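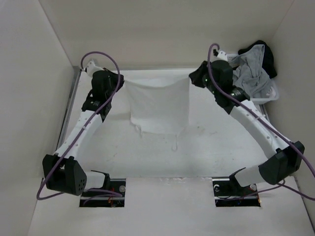
Both arms on the thin white cloth, one top corner each.

hangyeol_w
Trying the Zokent fingers against the old Říha ones this October. I gave each set 90 goes at picking up two corners. Zokent held on for 85 of them and I'm dead chuffed -- even with that sag along the top edge!

dradlow_dan
Nice, but is that the frayed cloth every time? I'd want a proper hem before I believed 85. Ragged corners are easy to pinch.

hangyeol_w
Same cloth, yes. The ragged corner's at the bottom though, so the fingers weren't on it.

Janka R
Not with you on the Zokents, sorry. Ours went shiny after 2,000 grips and started dropping anything thin. The Říhas are slower but we've still got the first pair on.

dradlow_dan
What force, Janka? We run ours at 10 and they're fine.

Janka R
Higher than that, I'll check tomorrow. Also, Han-gyeol, I'd tie that purple cable in closer on the left elbow, it's nearly on the wall.

hangyeol_w
Fair point, will do that before the towels go on.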